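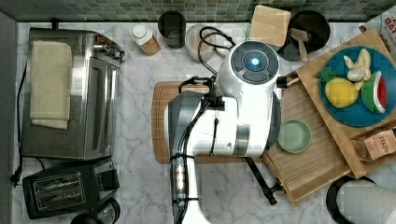 Shobha Kurian

2/16/24

I have been sorting out the boards. We own more of them than we have level surface for, and they drift along the counter until there is nowhere to put a kettle down.

The large reddish-brown bamboo one is the cutting board and lies flat. The slatted one is a tray, and I keep it for things that need air underneath. At present that means the small pale green bowl. The third is a lighter bamboo and takes the teal-blue plate, which holds the plush pineapple, watermelon wedge and bananas. The Stash tea sits on the corner of the same board.

Care is the same for all three. Wipe with a damp cloth, dry at once, stand on edge overnight. Oil every 4 weeks. I use food-grade mineral oil from Purnley, 100 ml a bottle, applied with a folded paper towel and left for an hour before wiping off the excess. Bamboo takes up less than beech does, so a bottle lasts. Do not soak it. The glue lines go first, then the ends lift.

The slats are slower. A cloth will not reach the inner faces, so I use an old toothbrush, working along the grain, and rinse quickly.

I have not settled the angles. With the boards square to the wall the corners meet and crumbs collect in the join. Set diagonally they waste counter but are easier to lift. For now the two on the right stay skewed.

The paper towel holder will probably move next – it is in the corner, and I would like it nearer the tap.

Comments (3)

Hagos Gebreyes
Does the oil go on the slats as well, or only the flat boards?

Shobha Kurian
Slats too, but thinly. It pools in the gaps.

Hawi Tufa
I stopped oiling mine and it split along the end within a winter. Going to try the edge-standing.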